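Laundry task notebook, Istwood room
February, started 9:40

Picking up from the last entry. The plan for today was to get a decent batch of laundry episodes into the Baert set before the Staltach people want their copy, and I'd say we got most of the way. Final count is 18 episodes kept, 4 thrown out. I wanted more, but the first part of the morning went to restarting the recorder (again!), and I'm going to stop pretending that thing starts cleanly on the first try.

Quick reminder of how we split it up, for whoever reads this next. One episode is one piece of clothing, drum to basket or basket to drum, and the operator says the direction out loud before starting so it lands on the audio track. I like this a lot better than typing labels afterward. We used to do whole loads in one go at Tresinton and it was a nightmare to cut up.

The head view is the one I worry about most. When the operator leans in, the drum ring goes right up to the top of the picture and whatever is in the drum turns into a dark smear. Fine for a person, who knows what a washer looks like, but I'm not sure how much the model gets out of it.

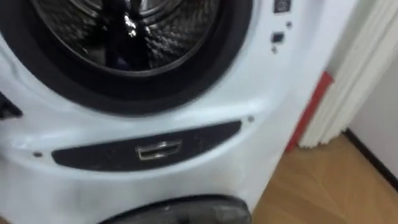
Drum side, notes

Dark clothes against a black gasket are just hard. I went through the head stream at quarter speed after lunch and there are stretches where I couldn't tell you what the item was, and I was standing in the room! Two things to try: slow the operator down for the last bit before the drum, and shorten the exposure. I'd rather start with exposure because asking people to go slower gives you weird, careful motion that you then have to live with in the training set.

Also, no more all-dark episodes in a row. Mix in the bright stuff. I made a little list and taped it to my laptop, so we'll see if I look at it.

Basket side

Much happier here. The yellow piece is easy to find from the head, the floor behind it is light, and the black fingers show up nicely against both. If I had to pick one view to show somebody what a good approach looks like it'd be something like this one.
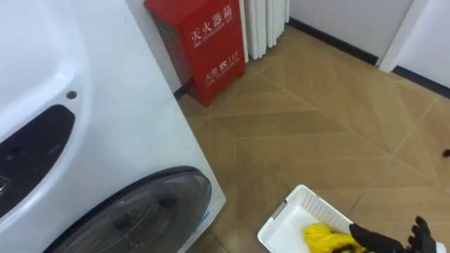 Head view, basket side. Right hand coming in, finger over the edge of the yellow cloth.

What I still don't love is how low the basket sits in this view. We only get the upper part of it, so if the cloth slides down toward the near side we lose it. I could pitch the head down a little more, but then the drum view changes too and the old episodes won't match the new ones. Leaving it alone until the batch is done. (Writing that down so I don't fiddle with it at five in the afternoon and forget.)

Side camera was running the whole time, and I used it for sorting keepers from throwaways.

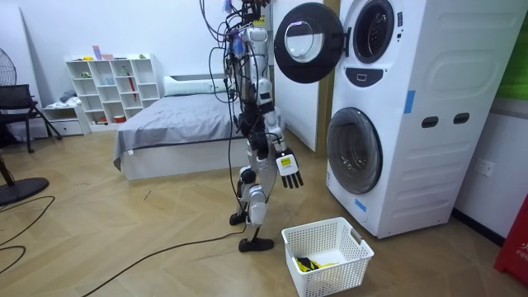
My rule for throwing out an episode is still pretty loose and I should fix that. Of the 4 I dropped today, 2 were recorder gaps and the other two were me being picky about hesitation near the basket. From the side it's easy to judge, with the hand open and pointing down over the basket and the fingers a bit spread, so I can scrub to that moment and see how long it hangs there before anything happens. I think a short pause is fine and we should keep those. The cable across the floor by the forward foot is something I want to check before every take, so that goes on the start list too.

Disk: 14 episodes are copied over and checked, the rest are still going as I write this. Don't unplug the gray drive.

Next time:
- shorter exposure on the head camera, one test episode before anything else
- alternate dark and bright items
- write an actual rule for pauses
- ask Staltach if they want the audio or only the labels
- cable check on the start list

Stopped at 5:20. Copy still running.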